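Kapitel 5
Kartons, Kisten, Kleinkram: Wie man einpackt, ohne später zu suchen

Ich gebe es gleich zu: Als ich im Lager von Fuver anfing, hielt ich Packen für eine Sache, die man eben kann. Karton auf, Ware rein, Klebeband drüber, fertig! Dann kam mein erster Freitag in der Retourenhalle, und auf dem Tisch lag ein Haufen aus Schnüren, Riemen, Bändern und biegsamen Teilen, die sich ineinander verhakt hatten wie Spaghetti. Ich habe bis in den Abend daran herumgezupft.

Seitdem habe ich ein Faible für die schwierigen Stücke. Ein Buch ist brav, eine Dose auch, die stellt man hin und sie bleiben stehen. Aber längliche Dinge, die aus mehreren Gliedern bestehen, oder solche, an denen noch irgendein Band hängt, die machen im Karton, was sie wollen. Sie rutschen in die Ecke, legen sich quer, und beim Auspacken zieht man an einem Ende und hat drei andere Sachen mit in der Hand (bei mir war es einmal ein ganzer Satz Schlüsselanhänger).

In diesem Kapitel schauen wir uns deshalb zuerst den offenen Karton an, also den Moment, bevor überhaupt etwas verklebt wird. Danach geht es um das Greifen an beiden Enden, um Bänder und Schnüre und schließlich um die Frage, wann sich ein Innenfach lohnt. Die Packliste aus der Filiale Stutstead mit ihren 361 Positionen finden Sie am Ende des Kapitels, und keine Angst, wir brauchen davon nur 29. Legen Sie sich beim Lesen ruhig einen leeren Karton bereit und irgendetwas Biegsames aus der Schublade, dann können Sie die ersten Übungen gleich mitmachen.
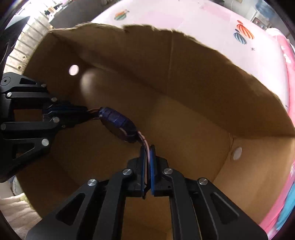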